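# The small parts deserve their own budget line

Capital requests for robot cells tend to follow one pattern. The arm is listed first, to the nearest pound. The controller comes next, then the safety work, then a row called "sundries" with a round number in it. I have signed off several of these and written more, and I now think the last row is where most of the planning should go.

An arm is an easy thing to buy. Its reach, payload and repeatability are printed on a sheet, and two suppliers can be set side by side in an afternoon. The fingers, the brackets, the cables and the hand tools the arm is meant to hold have no such sheet. They wear at different rates and are ordered by different people, often from a petty cash account that the project never sees.
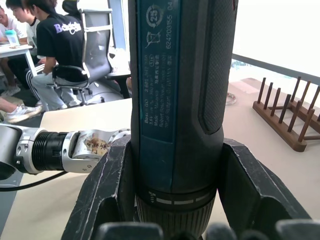
Fingers are the clearest case. They are the only part of the machine meant to touch the work all day, and they are usually costed as if they will last as long as the base. At Oseck, where I spent 11 months on the planning side, the original request held one set per arm and no spares. The first replacement order came to 2,067 euros with machining and delivery, and it had to be argued for as an overspend. It should have been in the plan from the start, with a replacement interval beside it. A wrong interval can be corrected later. A missing one cannot.

Hand tools raise a different question. A shop-bought cordless screwdriver costs very little next to a purpose-made spindle, and for trial work I would choose it every time. But its grip is shaped for a palm, it needs charging, and the maker may change the housing without notice. Miłosz Żak, who ran purchasing at Oseck, bought three of any such tool on the same order and wrote the model code into the parts list. I have not found a better rule.

Then there is the work itself. Test pieces are treated as free: bits of card, plastic construction parts, a few screws from a drawer. The material is indeed cheap. The hours spent putting each piece together and setting it back in place are not, and they fall on the same engineers whose time is already charged to programming.
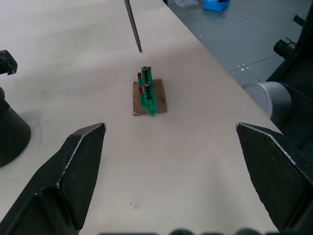
My proposal is modest. Split the request in two. The first part holds what is bought once and depreciated. The second holds what is touched, worn, charged or reset, with a yearly figure and a named owner. Shinji Amano objected, when I put this to him, that finance will cut the second part first — and he may be right. I would still prefer to see it cut openly than find it in May, spread over six cost codes.

The split also changes how quotes are read. Nikolaidis and Flovus both bid for our last cell, and Flovus was dearer on the arm. Their finger mounts were a standard bolt pattern, though, and any local shop could make the parts. Over 3 years of consumables that closed most of the gap. The original comparison sheet had no column for it, so I added one by hand before the meeting.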